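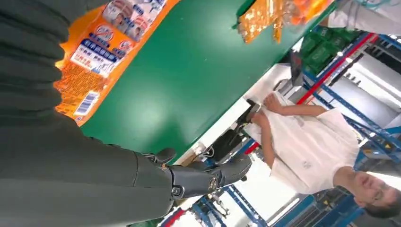 Packages on the green-topped table at Skirow's repacking room, with storage shelving behind.

Skirow opens repacking room for household liquids

May 11, 2024

Skirow, the household goods distributor, has opened a separate room for repacking laundry detergent and other bottled liquids at its building on Sethi Road. The work was previously done at the end of the main loading floor, next to the paper goods.

The new room handles bottles and soft packs that reach the company in full cases and leave in smaller orders for neighborhood stores. Staff open the cases, look over each item, wrap it if it needs wrapping, and send it on to the shelves or straight to an outgoing box. Skirow said 13 people have been trained for the work, and that shifts in the room are limited to four hours.

"Liquids were slowing everybody down," said Noman Warraich, who manages the building. "A bottle takes longer to check than a box of napkins, and the two were waiting in the same line."

Stores will see a change in order sizes. The smallest detergent order drops from 20 bottles to 8, and a store may mix brands and sizes to reach that number. Orders placed before noon will leave the building the next morning. Delivery charges stay the same through September, when the company will review them.

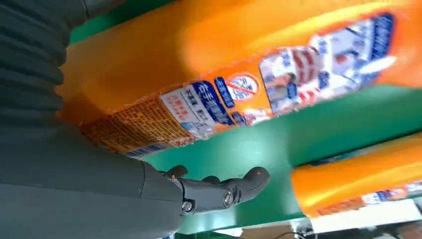
Checking labels is now the first step at the table. Under the old arrangement, labels were read only when an order was already boxed, and a wrong item meant opening the box again. Much of the detergent comes with Chinese-language labels, and the barcode can be hard to find. On one large orange bottle it is a small block at the lower edge of a patterned part of the label, beside a white panel of Chinese text. Staff have been given a printed sheet showing where the code sits on each product, and new items are added to the sheet when the first case is opened.

The company has also changed the software it uses to record stock. The new program, Lernano, keeps a separate count for bottles that have been checked but not yet assigned to an order. Elīna Lill, who supervises the room, said the old system listed those bottles as missing until the end of the day.

"We spent a lot of time looking for things that were right in front of us," Lill said. 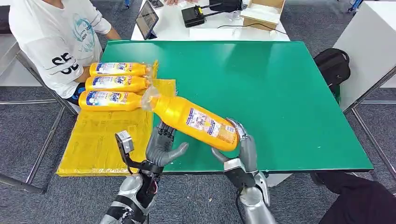
Damage to bottles in transit has been the most common complaint from stores, according to Skirow, and leaking caps account for the larger share of it. The company asked stores last year to return damaged bottles with their caps on so the cause could be recorded. Bottles with extra wrap over the closure are being accepted as they are, including yellow Tide bottles with clear plastic around the cap end. Any bottle with torn wrap is set aside and wrapped again before it is boxed. Staff may lay bottles on their sides during checking, but they are to be boxed upright.

Outgoing boxes and dividers are supplied by Dimico, which also takes back used dividers that are still flat and clean. Stores can hand these to the driver at the next delivery.

Skirow plans to add dish soap and fabric softener to the room's work in September. Stores with questions about mixed orders can call the order desk or speak to their driver.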